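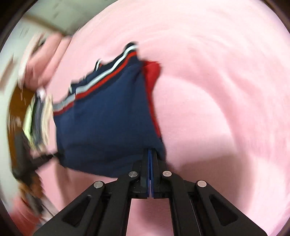 Vitalii Chornovol would change the pads as a pair or leave them alone, and he said so under our October notes on hand-held grippers: one fresh strip against one worn strip closes crooked, and no amount of zeroing fixes it.

We agree with him after running the Brirnoseo pad and pin kit on two grippers used for folding clothes. The kit is meant for parallel-closing fingers with pinned linkages. It contains contact strips, replacement pins, a feeler gauge, a small bottle of threadlocker and a printed sheet.

Fitting

The old strips come off with a plastic scraper. Clean the finger face with alcohol and let it dry before the new strip goes on. The sheet says to press the strip down from the base to the tip. Tip to base worked better for us, as any excess ends up at the bottom, where it can be trimmed without touching the part that grips cloth.

Pins took longer than pads. Ours were tight on one side of the linkage and slack on the other. The kit pins fit both, but the supplied driver is soft and rounded off on the second gripper. Use your own.

Setting the gap

Close the fingers with nothing between them and check along the pads with the gauge. The tips should meet first. If the bases meet first, thin fabric slides out at the tip and the wearer of the other gripper ends up doing all the pulling. Record the closed position as zero, open fully, close again, and compare. We repeated this 100 times per gripper and logged the closed reading. After the pin change the reading came back to the same value each time. Before it, the reading wandered.

Cloth test

Ribbed trim is the hard part of a jacket. It is thicker than the body panel and springs back, so a finger with play in it lets go of one layer and keeps the other. Smooth sleeve fabric has the opposite problem and slips if the pad has picked up lint.
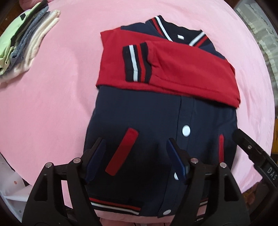
Varsity-style jacket with the sleeves folded in. The contact pads are the dark blue faces on the near gripper.

We logged 272 closures on mixed clothing before the pads needed a wipe. A damp lint-free cloth is enough. Solvent lifts the edge of the strip, as Liudmyla Mykhailiuk found on the first set.

Complaints

The printed sheet gives a pad life of 1,000 closures without naming a fabric. Denim and fleece wear a pad differently, and the number is of little use for planning. The strips are not marked left and right, although the cut at the base differs. Spare pins are sold only in the full kit. The Akon kit sells them singly but has no gauge.

Verdict

Good strips, good pins, poor driver. Buy it if your linkages have play. If only the pads are worn, the Stasiv strips fit the same faces and cost less. We have not yet tried the Skornton ones.

Reviewed 3/9/24 by Petro Hrytsenko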